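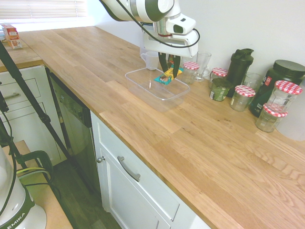 How long should the first coat of oil cure before you use the countertop?
Leave it 48 hours at normal room temperature. In November, or in any unheated kitchen, allow an extra day.

Section 5. Oiling your Ikden countertop

You will need Ellard hard oil, lint-free cloths, 315 grit paper and a sanding block.

1. Clear the surface and wipe it with a damp cloth. Let it dry overnight.
2. Sand lightly along the grain. Do not use a power sander on the finish pass.
3. Vacuum the dust, then wipe again with a dry cloth.
4. Pour a small amount of oil onto the wood and spread it along the grain.
5. Wait 5 minutes and wipe off all the oil that has not soaked in.

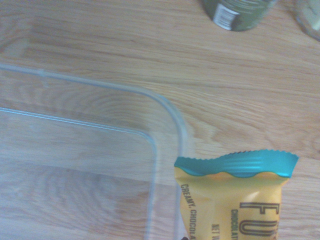

Oil goes into some parts of the wood faster than others, and a dull patch after the first coat only means that spot needs more. Add oil there and wipe again. Color is a poor guide to coverage: a board with long grain lines, oval swirls and a warmer orange patch toward the middle can look uneven under a perfectly even coat. Check from a low angle with a lamp – missed spots show up flat.

CAUTION: Oily cloths can catch fire on their own. Soak them in water and lay them flat outdoors to dry before you throw them away.

6. Apply 2 coats in total. Let the first one cure fully before you start the second.

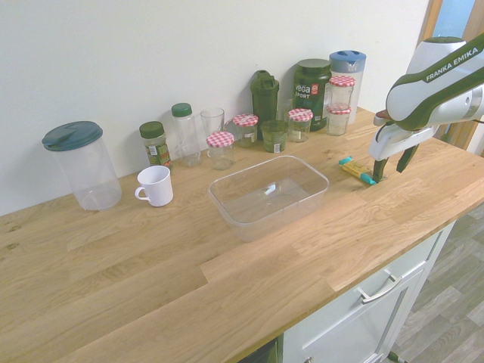
7. After the second coat, keep water off the surface for a week. Put a board or mat under anything heavy, and lift items instead of sliding them.

Note: Countertops with the Elo factory finish are already sealed. Skip steps 2 and 3 and apply one thin coat.

For sink cutouts and end grain, see Section 6.

Text: Yatziri Arellano. Checked by Ketill Skov.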